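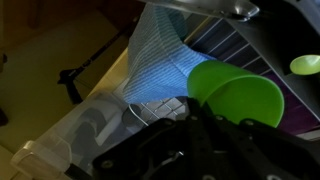

Collecte d'exemples pour la manipulation d'objets de cuisine – notes pour l'exposé
Naledi Kekana, projet Ullasik
Durée prévue : 30 minutes, questions comprises

Diapo 1. Titre
Se présenter rapidement. Je m'occupe de la collecte, pas de l'entraînement du modèle. Pour les questions d'architecture, renvoyer vers l'équipe Odoi.
Préciser que je parlerai surtout de ce qui se passe avant que les données arrivent sur le serveur.

Diapo 2. Ce qu'on cherche à obtenir
Un système qui apprend à saisir, déplacer et reposer des objets courants à partir de démonstrations. Une démonstration = un opérateur qui guide la pince, la vue de la caméra au poignet, les positions du bras, l'ouverture des doigts, le tout synchronisé.
La tâche est donnée en une phrase : « range l'entonnoir », « pose le torchon sur le bord ». La phrase est écrite avant l'épisode. On a essayé de l'écrire après, à Gelwood, et les opérateurs décrivaient ce qu'ils avaient fait au lieu de ce qu'on leur avait demandé.

Diapo 3. L'objet en prise
Revenir à la vue au poignet. L'entonnoir vert est dans la pince, le torchon bleu rayé juste derrière, la boîte transparente à gauche.
Dire pourquoi l'entonnoir est un bon objet d'apprentissage : il n'est pas symétrique d'un bout à l'autre, on peut le prendre par le bec, par le cône ou par le bord, et chaque prise oblige à une dépose différente. Si toutes les démonstrations montrent la même prise, le modèle n'en connaît qu'une et il échoue dès que l'objet est couché dans l'autre sens.
Consigne donnée aux opérateurs : changer de prise d'un épisode à l'autre, sans chercher la plus élégante.
Laisser la salle regarder un moment. Les gens du fond demandent souvent où est le bras : la caméra est montée au poignet, on voit la pince et très peu le reste.

Diapo 4. Le plan de travail
Ne pas ranger. C'est le point qui a pris le plus de temps à faire accepter.
Au début du projet on travaillait sur une table nue, avec un objet au centre. Les courbes étaient belles. Ensuite on a déplacé le bras dans une vraie cuisine d'essai et le taux de réussite s'est effondré. Depuis, on laisse des choses derrière l'objet et à côté.
Trois difficultés à citer, avec la vue au poignet comme support :
– le plastique transparent. On devine à travers la paroi une forme sombre, et le modèle a tendance à viser ce qu'il y a dedans sans tenir compte de la paroi ;
– les motifs réguliers, comme les lattes claires à droite ou la grille blanche. L'estimation de profondeur décroche facilement là-dessus ;
– les couleurs répétées. Il y a un deuxième objet vert en haut à droite. Quand la consigne dit « le vert », elle est ambiguë, et il faut soit la réécrire, soit garder l'épisode comme cas ambigu avec l'étiquette correspondante.

Diapo 5. La lumière
On n'ajoute plus de panneau d'éclairage. Les coins sombres restent sombres, la pince aussi. La plupart des cuisines ont une seule source mal placée.
On note seulement le réglage dans la fiche de session : lampe allumée ou non, volet ouvert ou non. Rien de plus fin, les opérateurs ne remplissaient pas les champs.
L'exposition automatique est bloquée au début de l'épisode. Sans ça, un objet clair qui passe devant la caméra fait basculer toute la séquence.

Diapo 6. Volume et tri
En février : 423 épisodes enregistrés, 260 gardés. Donner les deux chiffres, on me reproche toujours de ne montrer que le second.
Motifs de rejet, par ordre d'importance :
synchronisation perdue entre la caméra et le bras ;
consigne qui ne correspond pas au geste ;
main de l'opérateur dans le champ ;
épisode coupé avant la dépose.
Les échecs de saisie ne sont pas un motif de rejet. Un objet qui tombe puis qu'on reprend, c'est un exemple utile, à condition que la reprise soit enregistrée en entier. On les marque « reprise » et l'équipe Odoi décide de leur poids à l'entraînement.

Diapo 7. L'outil d'annotation
On utilise Zetisau, développé en interne. L'annotateur place trois repères : contact, levée, dépose. Un épisode demande environ 23 secondes quand tout va bien, beaucoup plus quand la pince cache le point de contact.
Ne pas faire la démo en direct, le réseau de la salle ne suivra pas. Montrer les captures si quelqu'un insiste.
Deux annotateurs par épisode pendant la mise en route d'un nouvel objet, un seul ensuite. Le désaccord le plus fréquent porte sur la levée : faut-il la placer quand l'objet bouge ou quand il quitte son support ? On a tranché pour le support.

Diapo 8. Ce qui ne marche pas encore
Les tissus. Le torchon change de forme à chaque prise et la phrase de consigne ne dit rien du résultat attendu. « Plier » veut dire quelque chose de différent pour chaque opérateur. On réfléchit à une photo de l'état final à la place de la phrase.
Les objets brillants en métal : reflets, contours qui disparaissent.
La fatigue. Les épisodes de fin de séance sont plus courts et plus brusques. On limite maintenant la durée des séances, mais je n'ai pas encore de comparaison propre à présenter, le dire franchement.

Diapo 9. Suite
Ajouter un deuxième plan de travail à Gelwood, avec d'autres rangements.
Faire passer une partie des opérateurs à l'annotation et inversement. Ceux qui ont annoté démontrent mieux.
Publier le guide opérateur, version courte.

Questions probables
Pourquoi ne pas tout faire en simulation ? – On en fait, pour les trajectoires. Pour les contacts et les matières souples, l'écart reste trop grand chez nous.
Combien d'épisodes par objet ? – Ça dépend de la variété des prises plus que du nombre. Revenir à la diapo 3.
Les données seront-elles ouvertes ? – Pas décidé. Prendre les adresses des gens intéressés.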